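Week 4 notes: How much does it hold? Volume, capacity and guessing well
5 min read

Okay, picking up where we ran out of time. I promised I'd write up the cylinder stuff properly, so these notes are a bit longer than usual (sorry!).

First, the thing half of you asked me after class. Volume and capacity get used as if they mean the same thing, and most days that's fine. In this course I want you to keep them apart. Volume is the space a thing takes up. Capacity is what you can pour into it. A thick-walled mug has a lot more volume than capacity, and a thin plastic one has nearly the same of both.

Units next. There are 1,000 milliliters in a liter, and one milliliter is one cubic centimeter. So a box that measures 10 by 10 by 10 centimeters holds 1,000 cubic centimeters, or a liter. I really do think that's the most useful fact in the whole unit — please learn it cold, because I use it in every problem from now on.

For a cylinder, you find the area of the circle at the bottom and multiply by the height. Area is pi times the radius squared. Radius, not diameter! I took off more points for that in August than for everything else put together. If you measured straight across, cut it in half before you do anything.

Let's do the one from the Mumstead worksheet again. The container is straight-sided, and the height and radius are given to you. One group got 296 milliliters and another got a number four times bigger. Four times bigger is a clue. Double the radius and you get four times the area, so I knew what had happened before I even looked at their work.

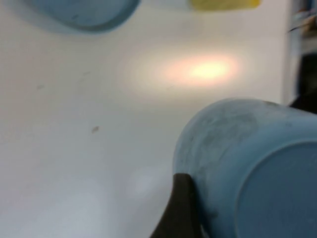
Real containers are rarely perfect cylinders, of course. Lots of them get wider toward the top, and then the formula gives you too much if you measure the rim and too little if you measure the base. For this class, take both, average them, and use that. It's a little off but it's close enough for the Patard problems, and we'll do the exact version when we get to cones.

For next time: finish problem 21, and write your guess down before you work it out. I don't grade the guess, so be brave. Bring a ruler with centimeters on it, and a calculator if you like one — I'll have a few spares.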